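Incidencia: el vigilabebés Dravetti deja de transmitir sonido durante la noche
Estado: resuelta
Producto: Dravetti, unidad del bebé y unidad de los padres
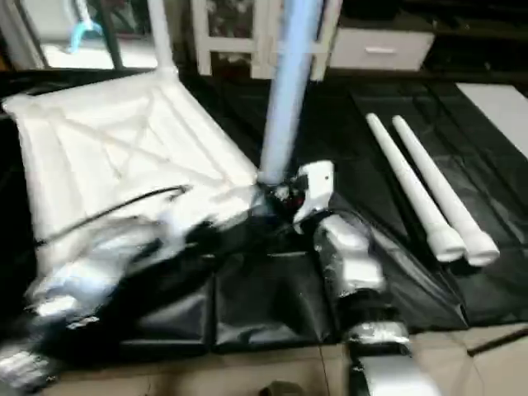
Síntoma: el audio se interrumpe cuando el bebé lleva más de 60 minutos dormido. La unidad de los padres sigue encendida y muestra cobertura, pero no reproduce el llanto. Al pulsar cualquier tecla, el sonido vuelve.

Entorno: cuna en dormitorio independiente, ruido blanco Nirnov a volumen bajo, ambas unidades conectadas a la red.

21 de febrero de 2019. Apertura. Se solicita la versión de firmware y el nivel de sensibilidad. El cliente indica sensibilidad 2 y modo VOX activado.

Prueba 1: cambio de canal. Sin efecto.
Prueba 2: ruido blanco apagado durante la siesta. El corte se repite.
Prueba 3: sensibilidad 4, VOX activado. El llanto se transmite, pero los quejidos suaves no.
Prueba 4: VOX desactivado. Audio continuo toda la noche.

Causa: con VOX activado, el umbral de la sensibilidad 2 queda por encima del nivel que llega al micrófono desde la posición de la cuna.

Solución: mantener VOX desactivado por la noche. Para las siestas, sensibilidad 4 y la unidad a 2 metros de la cuna, con el cable fuera del alcance del bebé.

Ticket cerrado a petición del cliente.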